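Play Kitchens, Looked At Closely

I have now read 42 catalog pages on toy kitchens, and nearly every one promises that a child will learn to tidy up. Count me unconvinced. Senthil Sastry, who buys for the Grarnlow toy library, asked me to look at how these sets hold up as kitchens, so this gallery is about sinks, counters and where the cups end up.

The Ornidero catalog calls its sink corner "a complete washing station." Complete is a big word for a basin and a faucet. I'll grant that a tall gooseneck spout leaves room for a bowl underneath, and a ribbed drainboard is a nice touch. Whether a four-year-old will ever stack a dish on one is another matter.

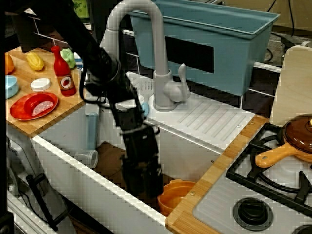

Food is where I get really doubtful. Caldeira sells an 800-page-points "pantry bundle" through its loyalty club, and I can't see why a kid needs it. A corn cob, a pepper and a bottle of ketchup will cover most menus at that age. Add a few bowls and somebody will serve you soup until bedtime.

Gimine says its storage bins cure the mess. We had one at Grarnlow until October. The cups still went in the sink and stayed there, same as at my house.

Senthil wants a verdict before he orders. Mine is to get the sink and skip the bundle.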